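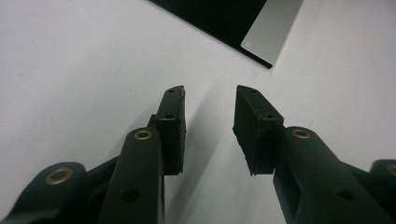
Faut-il vider entièrement son bureau pour bien le nettoyer ?

Dans l'idéal, oui, et c'est pour ça que presque tout le monde passe le chiffon autour des objets. Un plateau blanc mat ne pardonne pas cette méthode : au bout d'un mois, on y lit en gris le contour de tout ce qui n'a pas bougé depuis novembre.

Comptez 9 minutes, café non compris.

1. Débarrassez tout, y compris les petites choses plates qui se font oublier. Posez-les sur une chaise – pas sur le lit, vous finiriez par dormir avec l'agrafeuse.

2. Dépoussiérez à sec avec une microfibre. Passer directement à l'humide fabrique une pâte grisâtre que l'on promène ensuite d'un bord à l'autre avec beaucoup d'application.

3. Diluez deux gouttes de liquide vaisselle dans 300 ml d'eau tiède. J'ai longtemps acheté le spray Vikton « spécial surfaces mates ». Il sentait très bon.

4. Essorez le chiffon, essorez-le encore, puis avancez par bandes, du fond vers vous. Les traces de tasse demandent qu'on y laisse le chiffon posé une minute. L'éponge abrasive reste dans l'évier : elle lustre le mat, et une tache brillante ne repart plus.

5. Rincez à l'eau claire, séchez tout de suite.

Avant de remettre les objets en place, essuyez aussi leur dessous. Pour le noir lisse, microfibre sèche et rien d'autre, les doigts s'y voient déjà assez. Pour une partie métallisée brossée, suivez le sens du brossage.

Remettez ensuite ce qui sert tous les jours. Le reste va dans un tiroir, où il attendra sagement le prochain déménagement.

Publié le 12 juil. 2022 dans Ballar, rubrique Maison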